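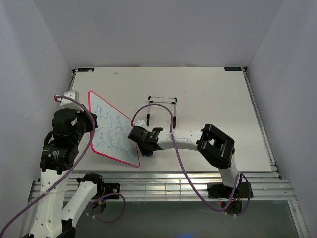
Janaína Magalhães asks whether dry-erase writing that has been left on a board for a month or more can still be removed without damage to the surface. In most cases it can. The Mondwood household office recommends the following procedure for small framed whiteboards.

## Routine erasing

- Lay the board flat on a table and hold it by one edge while wiping. A board that slides leaves streaks.
- Wipe from the top row down with a dry felt eraser or a folded cotton cloth.
- Do not rub in circles. Ink is carried into the corners of the frame, where it is difficult to reach.

## Old or stubborn marks

1. Trace over the writing with a fresh dry-erase marker. The new ink loosens the old.
2. Wait 30 seconds and wipe with a clean cloth.
3. If a shadow remains, dampen the cloth with rubbing alcohol and test it on a lower corner before treating the whole board.
4. Rinse with plain water and dry at once.

Steps 1 and 2 may be repeated up to 4 times. Blue and red inks generally need more passes than black.

## Frames

Colored frames should be cleaned separately with mild soap and a soft cloth. Alcohol may dull the finish and should be kept off the frame entirely. Scouring powder and steel wool must not be used on any part of the board.

## Storage

Markers are to be stored flat with the caps fully closed. Boards used daily should receive a damp cleaning at the end of each week. Replacement felt pads for the Seixas eraser are kept in drawer 34.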